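Kevoto Household Water Study: Call for Participants

The Kevoto Center for Applied Hydrology is recruiting households in Falport and the Awad district for a study of residential tap water hardness and its seasonal variation. Enrollment is open through March or until all places are filled. The study enrolls 609 households, selected from eligible applicants by street so that each supply zone is represented.

Background

Falport draws from two sources: the Zutden reservoir and a group of deep wells north of the rail yard. The proportion of each changes through the year, and the hardness measured at the treatment plant does not always match what arrives at the kitchen tap. Building age, pipe material and the length of the service line all have an effect. Plant data are plentiful. Data from inside homes are not, and the last survey of this kind in the city predates the newer wells.

What participation involves

Each household collects a cold water sample once a week for 14 weeks. Samples are taken on Sunday before 9 a.m., prior to any other use of water in the home. The procedure takes five minutes. Bottles, labels, test strips and prepaid return packaging are supplied.

For each sample, the participant will:

Run the cold kitchen tap for the time printed on the instruction card.
Fill the bottle to the shoulder and cap it.
Dip one test strip, wait for the interval on the strip packet, and compare it with the color chart.
Enter the reading, the time and any recent plumbing work on the log sheet.

Strips should be read on a clear, dry, light-colored surface in even daylight. Dark countertops and patterned tablecloths make the paler bands on the chart difficult to separate. Glare can also interfere with the reading, so choose a spot away from direct reflections.

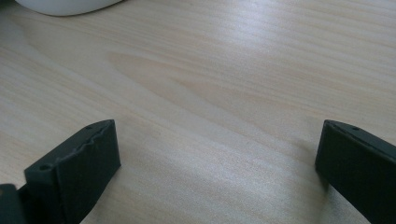
Pale wood tabletop with glare toward the upper right.

If no suitable surface is available, a sheet of plain white paper may be used instead. Do not use paper towel, which draws liquid from the strip and shifts the reading. Record the surface used in the box at the top of the log sheet and keep to the same one for the full study period.

Eligibility

Applicants must:

Be 18 or older and the main contact for the household.
Live in Falport or the Awad district, at an address served by the municipal supply.
Expect to remain at that address for the full sampling period.
Have a kitchen cold tap that can be used without a filter or softener in line.

Homes with a whole-house softener are eligible only if the unit has a bypass valve. Renters are welcome and do not need the permission of the landlord to take part. One application per address. Employees of the water utility and members of their households may not enroll.

Payment

Households that return all samples and log sheets receive a single payment of $140 by check or bank transfer. Those that return at least ten complete sets receive $90. There is no payment below that level. Participants also receive a written report of their own results, including calcium, magnesium and total hardness, after laboratory work is finished.
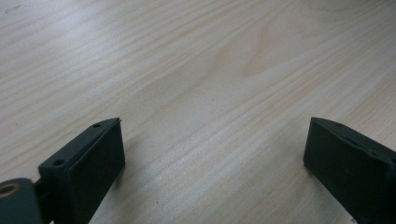

Data handling

Results are stored under a household number. Addresses are held in a separate file and are used only for shipping, payment and assignment to a supply zone. Published maps will show zone averages and will not identify individual homes. A participant may withdraw at any time by writing to the study office, and may ask for samples not yet analyzed to be discarded.

The study measures hardness only. It does not test for lead, bacteria or other contaminants, and the results should not be used to judge whether water is safe to drink. Questions on water safety should be directed to the utility.

How to apply

Application forms are available at the front desk of the Kevoto Center, 1471 Zutden Road, Falport, or by mail on request. Include the approximate year the building was constructed and the pipe material, if known. Applicants will be notified by letter whether or not they are selected.

Study lead: Ibrahim Osagie, Room 14. Mark all correspondence "Household Water Study."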